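Witton Clothing Swap: Frequently Asked Questions

What is the swap?
A big, cheerful, slightly chaotic morning where people from Witton and nearby trade clothes they're done with for clothes they'll love! No money changes hands at the tables. We run it every August in the Makris Hall on Zimley Street.

When do the doors open?
Saturday at 10 a.m. Drop-off starts at 8:30, and early bags are a huge help to the sorting crew.

How many things can I bring?
Up to 17 per person. You get one token for each piece we accept, and a token is good for anything on the racks, from a T-shirt to a winter coat (yes, people really do bring coats, and good ones).

What do you take?
Clean, wearable clothes for adults and kids, plus scarves, belts and bags. Please skip underwear, swimsuits and anything with a broken zipper. Small repairs are fine if you've already made them.

Can I come if I have nothing to bring?
Please do! Ask for a starter card at the door and you'll get 13 tokens to spend.

Is there somewhere to try things on?
There are curtained booths by the stage, and mirrors all along the back wall.

How big does it get?
Last year we had over 600 visitors and 4,000 pieces on the racks. The denim corner alone was a joy.

What happens to the leftovers?
They go to Sitaslow, the mending and fabric reuse workshop two doors down. Sweaters get unraveled for yarn, and cotton ends up in quilts.

Who do I ask about helping out?
Rafail Zervas keeps the sign-up sheet at the hall desk. Sorting shifts are two hours and there's cake.
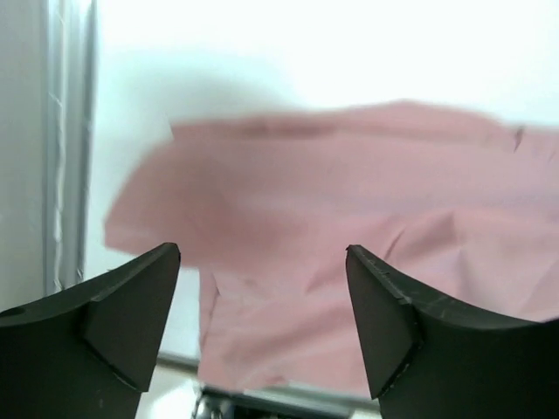
Something pink, hanging up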